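Threads > Travel > Walking

Print this page | E-mail this thread

OK, the Clurkport coast path in May is the best thing I've done all year! 61 miles, 3 days, and my knees are still speaking to me.

Day one was all cliffs and gulls. I stopped for soup in Trollum and nearly stayed - the bread alone was worth the climb.

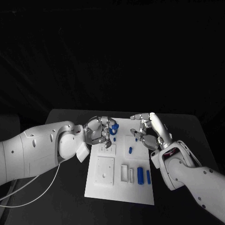
Day two is the big one. You go up more than 3000 feet by lunch (bring snacks, so many snacks) and then it's soft grass all the way down to Levus.

Last day was flat and windy and I sang most of it. Already looking at the winter ferry times. Who's coming??

Print | E-mail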